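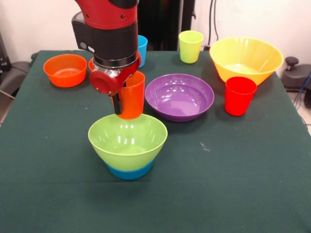
Checked and written up by Teodora Georgiev, 28 December 2024

Plastic tableware check, with my comments

I do this one whenever the bright plastic stuff has been out for a while, and I'm pickier than I used to be! Bowls first, then cups, then how it all stacks. Nuria Barroso goes over the list after me and adds anything I've missed.

1. Rims. OK.
Run a finger all the way around, inside and out. No nicks on the orange bowls or the light green one. I found one rough spot on a cup and rubbed it down with the fine pad (the Pluda one, second drawer), and it feels fine now.

2. Insides of bowls. OK, with a note.
They still have a good shine. Please keep the scouring pads away from them - I know they're quick, but that's how we lost the old Jornell set back in August.

3. Cracks. OK.
Squeeze each cup gently and listen. A click means it goes in the bin, even if you can't see a line. No clicks this time.

4. Nesting. OK.
The light green bowl sits nicely in the blue one and lifts back out without a fight. If two bowls ever stick, don't pry them with a knife. Warm water around the outer one for 20 seconds and a little twist will do it. 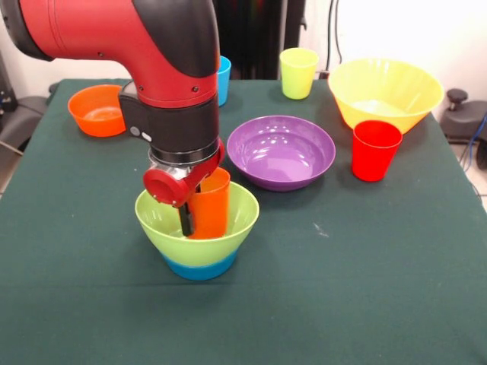
5. Cup in a bowl. OK.
I'm happy with one upright cup standing in a bowl as long as it's flat on the bottom and doesn't rock. Give it a nudge. If it wobbles, take it out and store it with the other cups.

6. Stack height. Needs attention.
Our limit is 4 pieces, and I'd really like the widest one at the bottom. A big bowl up top looks cheerful, but it catches sleeves like you wouldn't believe, and I've picked up enough bowls off the floor, thank you. Fine on the table for a bit, not fine on a shelf.

7. Table covering. OK, with a note.
Smooth it before anything gets stacked, and watch the part that hangs over the front. One tug and the whole lot travels. I'd like to try the Weldu clips, Nuria thinks they pinch the cloth, so that one's still open.

8. Put away. Still to do.
Bowls on the low shelf in the Bokari cabinet, cups beside them, nothing on top of the cups.
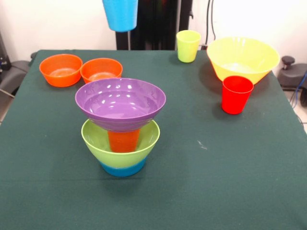 Item 6: purple bowl resting on the orange cup, with the lime-green and blue bowls underneath.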